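Iderance: progress report to Brurovum
Submitted by Teófilo Llanos, project lead
April 9, 2024

Work covered

This report covers the second phase of Iderance, teaching a single robot arm to sort and hand over small medical supplies from demonstrations given by remote control. The first phase ended with a working teleoperation link and a short set of trial recordings. The aim of the second phase was a full set of demonstrations good enough to train on. The target in the work plan is 2000 accepted demonstrations by the end of September.

Demonstrations so far

We have 967 accepted demonstrations. Another 38 were recorded and rejected, most of them for dropped frames in the wrist camera stream and a few for operator error. Brayan Ospina and Tõnu Mockus do nearly all the driving. Each records in blocks of one hour with a break between, after we saw that grasps got sloppy toward the end of longer blocks.

The pace is slightly behind plan. We lost eight working days in the first month to a fault in the hand controller, which Skusivia replaced under warranty. Since the replacement arrived the weekly count has held steady, and we do not expect to ask for more time.
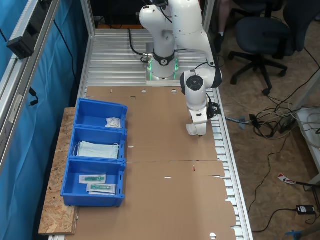
Item choice has taken more thought than we budgeted for. The proposal listed rigid boxes and bottles only, and Eusebio Restrepo argued early on that a supply task without soft or flat goods would not be of much use to a clinic. We now work with three blue bins in a row along the side of the bench: a small sealed packet in the far one, a stack of face masks in the middle one and sterile-packed items in peel pouches in the near one. The masks are the hardest of the three. Their ear loops catch on the next mask in the stack, and the operator has to lift slowly and sometimes let go and try again. We keep these second tries in the recordings, as long as the item ends up where it should, so that the trained policy has seen how to recover.

The pouches gave trouble for a different reason. Gripped across the middle, they fold and slide. Brayan now takes them near one end with the gripper turned in line with the pouch, and Tõnu has switched to the same grip. Demonstrations made before the change are tagged, so they can be left out of training if they hurt the result.

First training run

A first policy was trained on the packet task alone. In 20 trials on the real arm it completed 13. The failures were mainly late closing of the gripper. We have not yet trained on masks or pouches.

Spending

Spending is within budget. The money set aside for a second hand controller has not been used, and we ask permission to move it to data storage. Cormac Hegarty has sent the revised budget sheet separately.

Next steps

Recording continues on masks and pouches through the summer. Ticona will supply a further batch of packaged goods in sizes we have not used, to be held back for testing. The next report will include results for all three bins.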